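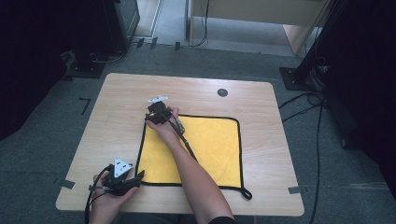 Yellow microfiber cloth with black piping, laid out on the table.

Microfiber cloth leaves haze on a wood-grain table – is the cloth the problem or me?
Asked in Cleaning & Laundry

I bought a pack of yellow microfiber cloths, the thick kind with a black piped border and a little hanging loop in one corner. The package says they clean "with water only" and survive hundreds of washes. I have my doubts about both.

The table is light wood grain with rounded corners and a grommet hole for cords. I don't know if the top is real veneer or a printed surface, and the seller, Gudmont, couldn't tell me either. After I wipe it with a damp cloth it looks fine for a minute and then there's a gray haze, worst near the hole. Going over it again moves the haze somewhere else. I've tried warm water, cold water and a spray called Trandari that smells like oranges and did nothing I could see.

The cloths have been through the wash maybe four times, with towels. Is there a right way to fold and use these, or did I pay for a yellow rag? Please don't tell me to buy another spray.
– slaoui_k

3 answers

Answer 1 (accepted)
You washed them with towels, so I'd start there. Cotton lint gets into the microfiber and stays, and if you use fabric softener or dryer sheets the fibers get coated as well. A coated cloth smears. Wash them by themselves, warm, with a small amount of plain liquid detergent and no softener. Run a second rinse. Hang them up by the loop or tumble on low.

Then the table. I'd bet a good part of your haze is dried spray. Put one drop of dish soap in a bowl of warm water, wring the cloth until it won't drip, and wipe with the grain. Follow with a second cloth and clean water, then a dry one. Go easy near the grommet. Lift the plastic ring if it comes out, wipe under it, and dry the cut edge right away. If the core is particleboard it will swell when water gets in there, and you can't undo that.

On folding: lay the cloth out square, fold it in half, then in half again. That gives you eight faces to work with. Turn to a clean one when the one you're on looks gray. Most people wipe a whole table with one side and then wonder where the dirt went.

I don't believe the "hundreds of washes" line. I keep track of mine, and at 110 washes the oldest one was fit for bike chains. The piped edge is usually what goes first, the stitching lets go at a corner and it starts to curl. Also check that the piping isn't scratchy. Drag it over the back of a CD or something glossy you don't care about. If it leaves lines, keep the border folded inside.
– Gerrit Smits

Comment from slaoui_k: No softener but yes to dryer sheets. Every load. Washing them alone on Thursday and will report.

Comment from slaoui_k: Second rinse had suds in it, which I did not expect from four washes. Haze is mostly gone. Still a dull patch by the hole, so I'm calling this half solved.

Answer 2
just use an old t-shirt. microfiber is marketing, my mother never owned one and her tables were fine

Comment from Gerrit Smits: A T-shirt works for dusting. It won't pick up a film of old cleaner very well.

Answer 3
I had the same thing with a desk from Umska and it was furniture wax from the previous owner. No cloth was going to fix it. Mineral spirits on a cotton pad took it off, but test somewhere hidden first, like the underside, and open a window. If the pad comes away yellowish, you have wax. If it comes away clean, stop, you're only risking the finish. The dull patch could also be wear, in which case it stays.

I'd also ask what is on the other side of that cloth. Some of these packs have two different weaves front and back, and one is noticeably rougher. The label didn't mention it on mine.
– m_pell30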